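May, bench notes, cold brew tea trials

Carrying on from the last page. Batch 19 came off the steep at 7.40 this morning. Filtered through the coarse bag first and then the paper, which took far too long again. The paper blocks once the fine leaf gets onto it. Next time I'll let the jar stand for an hour and pour off the top before filtering the rest.

Leaf is still the Tumbridge broken grade, same sack as batches 16 to 18. Weighed out dry, put straight into cold water, lid on, bottom shelf of the small fridge. No stirring this time. Gunvor Lie thinks the stirring is what's been making the later batches cloudy, and after this one I'm inclined to agree with her. Held against the window, 19 is clearer than 18 and a good deal clearer than 17.

Taste straight after filtering: soft, slightly malty, hardly any bitterness. A bit thin at the end. Gunvor had it blind next to 18 and picked 19 as the weaker one, though the leaf weight was the same. So stirring does pull more out, as you'd expect, and the question is whether we make up for it with more leaf or a longer steep. More leaf costs money. A longer steep costs fridge space, and we have one small fridge.

Water. We've been using the filtered tap in the back kitchen for everything up to 18. For 19 I used the Kvam water that came in the big containers. I know that's changing two things at once and I shouldn't have done it, but the filter cartridge was due for changing and I didn't trust it. It means the clearness could be down to the water and not the stirring. Hard water throws a scum with hot tea and I'd be surprised if it did nothing at all to cold. Batch 20 should be Kvam water with stirring, batch 21 new cartridge without. Then we'll have something to compare.

Total yield after filtering was 658 ml, which is poor. The leaf holds on to a lot and the paper holds on to some more. Squeezing the bag gets a fair bit of it back, but it brings the bitterness with it, and I'd sooner lose the volume. After taking out tasting samples there were 468 ml left to put by for the keeping test.

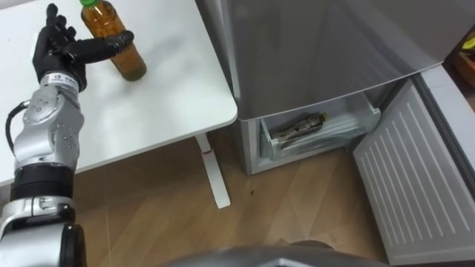
Keeping test goes as before: one half in the fridge, one half at room temperature out of direct sun, both filled right to the neck and capped. Check colour and smell morning and evening. The room temperature half of 17 had gone sour by the second evening and 18 wasn't much better. I don't expect 19 to last longer, as nothing we changed ought to help with that, but it needs doing so the sheets match.

Colour goes darker on keeping, even cold. I had put this down to my eyes until Gunvor laid the painted cards out and we both matched 18 to a darker card than the one written down on filtering day. She suspects air in the headspace. Could try a squeeze of lemon in one sample, which ought to lighten it straight away, but then it's a different drink and the comparison is no use. Parked.

Caps: the Primex ones leak if laid on their side. Not badly, but enough to leave a sticky ring from the sweetened samples. They're fine upright. The Grotico caps seal properly but are stiff, and I cross-threaded one and had to throw it out. Use Grotico for anything that has to travel and keep the Primex for the shelf. Someone please stop mixing them in the same drawer.

Sweetened version. Made a small amount from the end of 18 with plain sugar syrup, at 2 strengths. The stronger one was too much for me and just right for everyone else who tried it, so I'm leaving that decision to other people. The syrup needs to go in after filtering. Put in before, it slows the paper down even more, and I wasted most of an afternoon on that in batch 12.

Cleaning. The big jar has a brown film inside that doesn't shift with washing-up liquid. Bicarb and warm water, left to soak over lunch, took most of it off. Rinsed several times and smelt it afterwards, no trace. The tap on the jar needs taking apart as well, there was leaf packed behind the washer. That might explain the odd stale note in 15, which we never got to the bottom of.

To do:

- change the filter cartridge and write the change on the wall sheet
- start batch 20 before going home, Kvam water, stir at the start and again last thing
- order more paper filters, next size up if they fit the funnel
- ask Gunvor for the painted cards back, or copy them
- sort the cap drawer
- find out if Tumbridge do the same leaf in a larger cut

18.15. Batch 20 is in the fridge. Stirred once.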